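Sulemana Snack Label Texts

Version 3, updated 17 Aug 2019

This dataset contains ingredient lists typed from the packages of snack foods: crackers, cookies, fruit snacks and cereal bars. There are 206 records, one for each product. I made it for my own study of how allergy warnings are worded, and I share it because I could not find a small clean set for teaching.

Files

labels.csv - the main table
terms.csv - 78 allergy words with their spelling variants
notes.txt - problems I met while typing

Columns in labels.csv

id, product type, package weight in grams, ingredients, warning, date typed

The ingredients are kept in the same order as on the package. I did not correct spelling mistakes of the maker. When a word was damaged and I could not read it, I wrote [unclear] in its place.
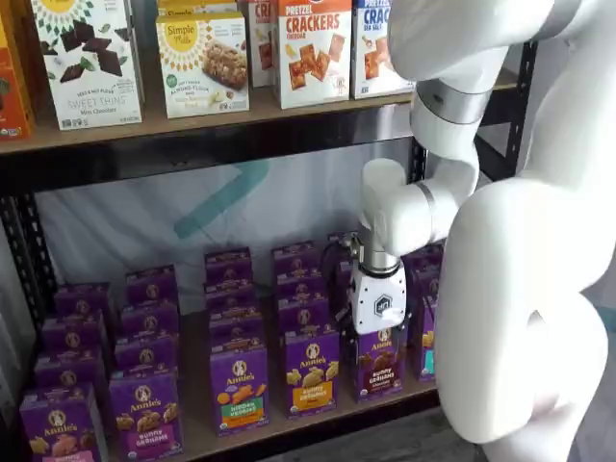
The warning column is empty when the package has no warning. Please do not read an empty cell as "safe for allergy". It only means that no such sentence was printed.

Known problems

Products sold in two sizes may appear twice. In 30 records the weight is missing - I started to write it down only in November. The text is all in English, also when the package had a second language.

License

Free to use for teaching and research. Please do not use it for medical advice.

Contact

Yuzuki Iwasaki. Corrections are welcome, please send the id of the record together with the corrected text.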